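Object set practice (robot handling)

An object set is the fixed group of things a robot arm is asked to pick up, move or sort during handling trials. Object set practice covers the rules for choosing, recording, storing and replacing those things. It is used in workshops and teaching laboratories where results from one arm have to be compared with results from another.

Origin

The best-known written rules are the Filtwood rules, drafted by Berwyn Price and Assunta Benedetti. The first version listed 44 objects. A later revision by Shafiq Kanagaratnam added kitchen items and dropped anything made of glass.

Choice of objects

A set should mix hardware with household goods. Hardware entries are usually plain parts with flat faces and holes, such as angle brackets, and are laid singly on a table with clear space on all sides. 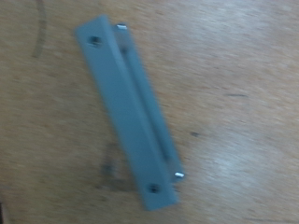
Does every object have to be weighed?
Each one is weighed before it joins the set, and the figure is written on its record card in grams.

Household entries are chosen for awkward shapes or surfaces. Polished metal is included on purpose, as reflections can mislead a camera. The Filtwood rules ask for at least 2 shiny objects in any set. Cutlery and serving tools may be presented upright or lying flat, but the record must say which. Forks with a steel head and a dark handle are accepted in either position.

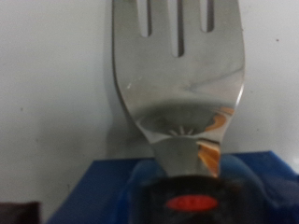
Records and replacement

Every object has a card giving its number, weight, material and date of entry. Under the Filtwood rules an object is inspected after 25 trials and withdrawn if it is bent, chipped or missing a part. The replacement takes a new number. Wenceslao Ocampo's notes on the Quartey set, which ran to 1062 trials, follow the same system but allow small scratches.

See also

Gripper safety checks
Pestgate set
Trial logging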